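# Splitting a Snake Plant

I put this off for two years and then did the whole job on 7th November, which is late, but my flat stays warm so I went for it!

Tip the plant out and brush the soil off until you find the thick orange runners.
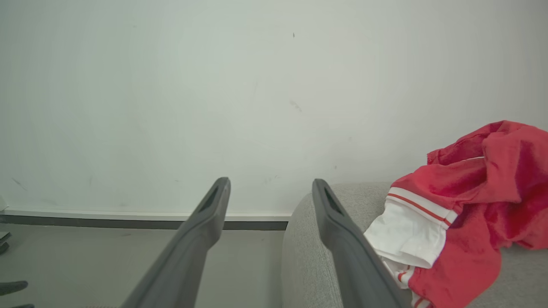

Cut through a runner with a clean knife, keeping some roots on each piece. Leave the pieces out overnight to dry (I always want to skip this, don't).

Pot each one in gritty compost, in something snug. Cremilda Holanda swears by clay pots and I've come round to her way of thinking.

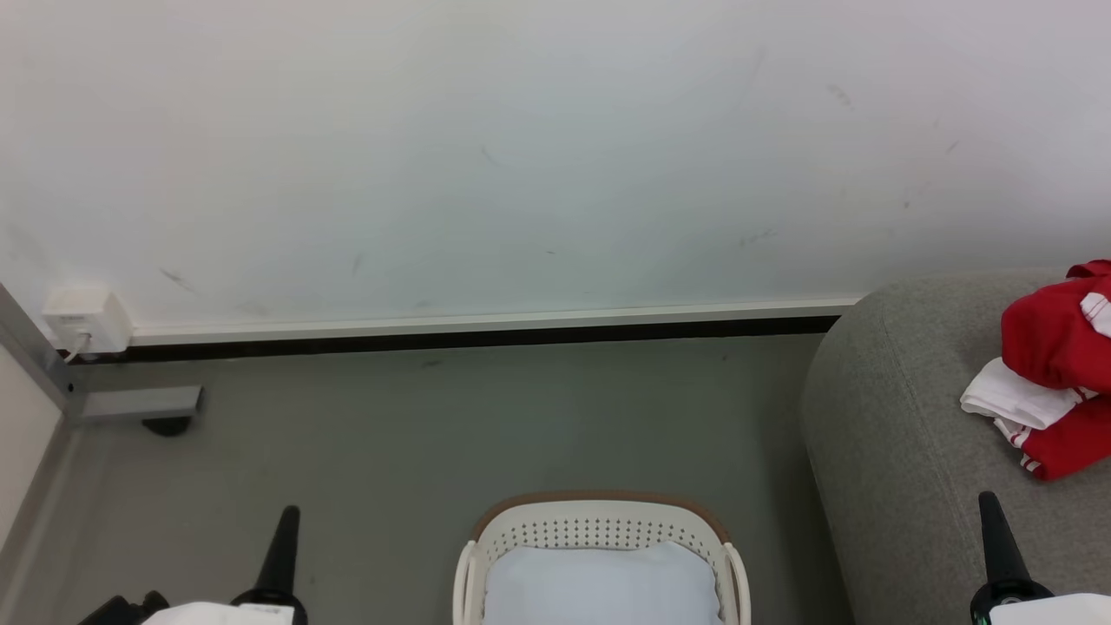
Don't water for 7 days, then give it a small drink. Mine went sulky until December, so be patient with yours.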